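Linbridge Workshop list: archive
Subject: Re: Two-arm folding rig, sagging shoulder and other questions
Date: May 7, 2019

Thanks for writing this up. I'll answer in the order you asked, then give you our own notes, as we have been at much the same job at home since the winter.

On an earlier date, the Plasow group wrote:
> We have two arms up on the bench in the shared workshop and can drive
> both by hand with the leader arms. Picking up blocks is fine. Cloth is
> not. Three things are giving us trouble.
>
> First, the shoulder on one side sags when the arm is reaching right
> out. It holds for a bit and then drops, and the motor gets too warm to
> keep a finger on.
>
> Second, the grippers close on a T-shirt and come up with nothing. If
> we push harder into the table the wrist motor faults and we have to
> power cycle the lot.
>
> Third, the wrist camera drops out every so often. It comes back if we
> unplug it, but that is no good in the middle of a run.
>
> Has anyone on the list got past this? We are on the Cletau controller
> board, with the older firmware, and a 12 volt supply. Happy to send
> logs.

The shoulder

Check the supply before you touch anything mechanical. Ours did the same and the voltage at the far end of the daisy chain was well down whenever both arms moved together. We had been feeding both arms from one end of one chain. We now run a separate feed to each shoulder, in thicker wire, and the small motors further out take their power from there. The sag went away on one arm at once.

The other arm still drooped a little. That was a loose horn screw on the shoulder motor. It felt tight with a driver but there was play if you held the upper arm and rocked it. Take all four screws out, put a spot of thread lock on each and do them up again in a cross pattern. Keep the thread lock off any plastic parts.

If it still sags after that, add a spring or a rubber band from the post to the upper arm. It looks rough but it takes a good share of the load off the motor. Set your home position again afterwards or the first move will be a surprise.

The grippers

We lost the most time here. Bare metal fingers slide off cotton, and pressing down harder only loads the wrist. What worked for us:

Grip tape on the inside faces, trimmed so it doesn't stick out past the tip. Once it hangs over the tip it catches on the cloth as you let go.

Come in at a slant. Straight down, the fingers squash the shirt flat and close on nothing. Tilted, they push up a small ridge of cloth and close on that.

Pad the table. A thin sheet of foam under the cloth lets the tips sink a little and the wrist stops faulting. You can do without the foam if your heights are good, but get it working with the foam first.

Set a current limit on the wrist in the Cletau settings page. It is in the motor tab, and it ships switched off. With the limit on, the arm gives way on contact and you don't have to cycle the power.

Start with a plain shirt that has been washed a lot. New ones are stiff and spring back out of the fold. A thick hem is easier to hold than the middle of the body, so we begin most of our test grabs at an edge.

The camera

Almost certainly the cable. The lead to a wrist camera bends every time the wrist turns, and the plug on a bare board isn't made for that. Tie the cable to the bracket so that the loop does the bending and the plug stays still. Leave enough slack for the wrist at both ends of its travel, and move it there by hand with the power off to make sure.

Also look at what shares the hub. We had both cameras and both controller boards on one unpowered hub and saw dropouts every few minutes. The cameras now go straight into the computer and only the controllers use the hub.

Where we have got to

We have been running the shirt job on the Sandberg branch of the control software with the leader arms. Out of our last 17 attempts, 12 ended with a fold we would accept. Most of the failures came when the second arm went in for its grab. The first arm has already pulled the cloth about by then, so the place you were aiming for has moved. Going slower helps. So does letting the first arm put the cloth down again before the second one goes in.

I have not tried to train anything on this yet. I would like the hand-driven runs to be dull and repeatable first. If you are further on with that side, I would be glad to hear how many runs you needed.

The bench as it stands, with the tools still out:

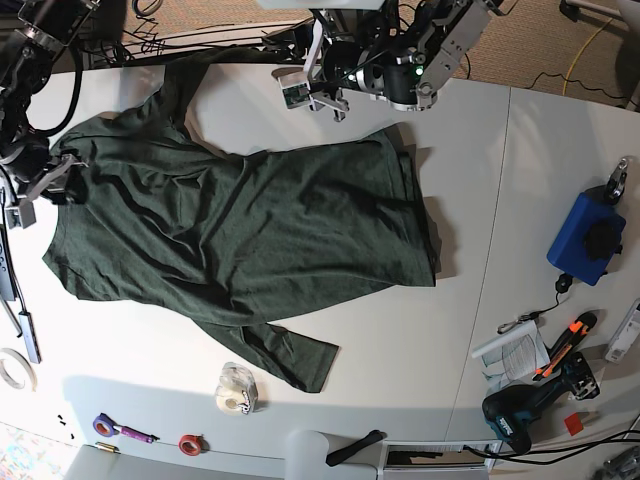 Order of work for your next session

1. Power off. Rock each joint by hand and mark any that has play.

2. Fix the loose ones with thread lock and leave it to cure overnight.

3. Split the power feed. Measure at the last motor on each arm, first at rest and then with both arms held out. If the two readings are far apart, the wire is still too thin or a crimp is bad.

4. Update the Cletau firmware. The older one ignores the current limit on some motors, and you will think you have set it when you haven't. Save your offsets to a file before you do this, as the update wipes them.

5. Tape the fingers, tie back the camera leads, and clear small screws away from the working area. One got into a gripper slide here and it took an evening to find out why it was jamming.

6. Single-arm grabs only, on one hem, until it is reliable. Then bring in the second arm.

Please do send the logs, but only the motor temperature and current columns. The full files are too big for the list and the server will bounce them. Put them on the workshop share and post the path.

One request in return. Does anyone at Plasow have the drawing for the wider finger with the rounded tip? The copy on the share is the old one and the holes don't line up with the current bracket. I want to cut a set before the June open evening, and would sooner not measure it all up again from a worn pair.

Linbridge home build, bench notes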